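Home Files Notes Issues History

Ulleck Table Things

Read me first

Welcome, and thank you for opening this file before the others. Ulleck is a collection of short written notes on ordinary things that end up on a work table: power strips, light switches, cubes, pens, bags of small hardware, fruit. Each note says what a thing is called, what else people call it, how they tend to pick it up or hold it down, and where it goes when the table gets cleared. I started it because I was writing household instructions in plain English and kept getting stuck on words I thought I knew. Is it a power strip, an extension, a plug bar, a surge thing? Depends who is in the room!

The collection has 92 notes covering 26 kinds of thing. It was last tidied on 16 June 2018, and it is still a bit lopsided, with far too much about cords and not nearly enough about lids.

What you get

There are 3 files. The first, things.txt, has one line for each kind of thing, with its usual name, its other names, and the group I put it in. The second, notes.txt, is the long one, and it is where you should go if you want to hear people talk about how they coil a cord. The third, places.txt, lists the homes things go back to (bin, tray, bag, shelf, drawer, or "left out").

Everything is plain text with tabs between the fields. If your spreadsheet program swallows the tabs, tell it so when you open the file and it will behave. Blank means we never asked. A dash means we asked and the person had no opinion, and I have kept those apart on purpose, although I admit that in April I mixed up a few of them and had to go back through my paper copies.

How the notes were made

Someone sits or stands at the table, handles the thing for a while, and talks. Someone else types. I did most of the typing for the first batch, which is why the spelling is so even there, and Quiambao's people did the second batch, which is why it is so much better organized. We left in hesitations when they told us something. "The, um, the clicky end" is a perfectly good name for the end of a power strip with the button on it, and more than one person reached for something like it.

Names were not collected. Where a speaker mentioned a relative or a neighbor I changed it to "someone at home."

About the groups

Corded things. The power strip is the star here -- long, awkward, pulled sideways by its own cord if you let the cord hang off the table. Most speakers steady it with one hand and do the fiddly part with the other. A lot of the notes are about plugs: which way the prongs face when you lay one down, whether the plug should rest beside the strip or go over the edge with the rest of the cord. I have no view on this and I have tried to keep mine out of it, although if you meet me you will find that I do have one.

Wall things off the wall. A light switch looks strangely large when you can hold it, and people said so again and again. With two rockers on one plate, speakers split on whether to say "a switch" or "switches." Both are in things.txt, and I would be grateful if you didn't merge them.

Toys and round things. Balls, puzzle cubes, oranges. The orange is really food but it was filed here early on because it rolls, and now other people's lists point at it, so it stays. For the cubes, please use "puzzle cube" as the main name and keep the others in the second column.

Small hardware. Nuts, mostly, and mostly in clear bags. Please write "a bag of nuts (metal)" in full. I did not do this at first, and a kind reader at Vultstead wrote to ask why the snack was listed beside the screws.

Containers and surfaces. Bins, trays, bags, and the mat itself. A soft mat changes how people set things down, and they talk about it differently too, with "lay" turning up where you'd expect "put." The notes taken on felt are marked F in the last column and the bare-table ones are marked T.
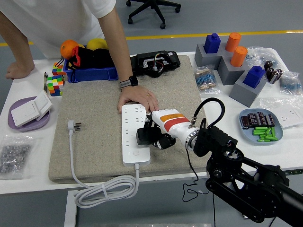 Clearing up comes at the end of every session and gets its own kind of note. We ask people to say where each thing should go before they move it, and then write down whatever they say, even if they change their mind with the thing already in their hand. Cords go last for nearly everyone. Bins fill up with whatever is closest, and trays seem to be for things people feel should lie flat.

Known troubles

The word "left" is a nuisance. Sometimes it is the speaker's left and sometimes the typist's, who was across the table. From note 26 onward we wrote down whose left it was. Before that you will have to guess, and I'd suggest you don't lean on it.

There are 2 notes for the pen, and one of them is really a complaint about the cap. I have left it in.

Ulness is the name of the older list, the one with kitchen things in it. Some of its entries share a line number with ours and mean something else altogether, so do check which list you have open before you write to me in alarm.

Using and adding

Use the notes for anything you like: lessons, word lists, labels for your own shelves. Please say where they came from if it's convenient. If you'd like to add some, copy the layout of notes.txt, put your lines at the bottom, and leave the numbering to me.

Corrections are very welcome, especially about lids.

Costel Petkov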